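Two months with the arm in unpacking

So I promised an update on the arm, and August went by before I sat down to write it. If you haven't been over to the Carnero building lately, come by after 2 and you'll catch it in the middle of the Plititz returns – 762 cartons last month, a record for us!

My job has changed more than I expected. I used to open boxes all shift and go home with cardboard cuts up to my elbows. Now I set the cartons out, the arm pulls the inserts and dividers, and I check the parts and write up whatever came back damaged. More screen time, which my eyes don't love, but my wrists are so much better (I've quit wearing the brace).

It still needs help. Shredded filler is a pain, and on a bad day I step in 12 times before lunch. Arai in the office wanted a target for that and we talked them out of it for now. The folded pieces go fine – it gets the fingers on either side and squeezes.

No one's hours were cut, and I know people were asking. Two of us moved over to inspection and got the Risimov training, paid. If you want in on the next round, put your name on the sheet by the time clock. 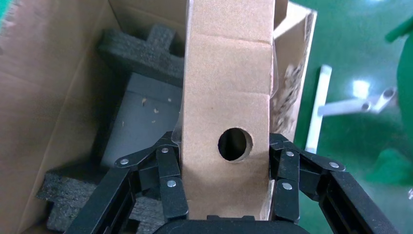
Vicente Palma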